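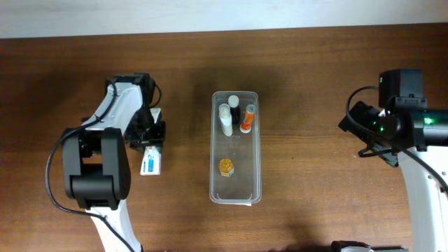

Aksoy Home Storage

AKSOY ADDS CLEAR RECTANGULAR TUB TO PLULTDEN BATHROOM AND VANITY RANGE

TIRNBRIDGE, 8/8/20 — Aksoy Home Storage has extended its Plultden range of household organisers with a clear rectangular tub for bottles, tubes and small jars. The tub is moulded in transparent plastic with rounded corners and thin walls, and is sold without a lid.

The Plultden tub is meant for items in daily use that would otherwise stand loose on a shelf or benchtop. Upright bottles are grouped at one end, where they lean on the end wall and on each other. The other half of the base stays free for low items such as a small round pot or tin. Caps of different colours can be told apart from above, and labels can be read through the side walls once the tub is lifted out of a cupboard.

Inside length is 200 mm and inside width is 103 mm. The corners are moulded to a 13 mm radius so that a cloth reaches the full base when the tub is wiped out. The plastic is not rated for the dishwasher. Aksoy recommends warm water and a mild detergent, followed by air drying upside down.

The walls carry no internal dividers. Aksoy trialled a fixed divider in earlier samples and dropped it after wide bottles failed to fit on either side. Customers who want separate compartments can use the Fevix clip-in panel, sold separately, which grips the long walls and can be moved along them without tools.

Tubs may be placed side by side in a drawer or on a shelf. Stacking is not advised when tall bottles are stored, as they may stand above the rim.

The tub will be available from August through the Aksoy showroom in Tirnbridge and by mail order, singly or in cartons of 45. Replacement Fevix panels are stocked in the same colourless finish. Trade customers should quote the Plultden range name when ordering.

ENDS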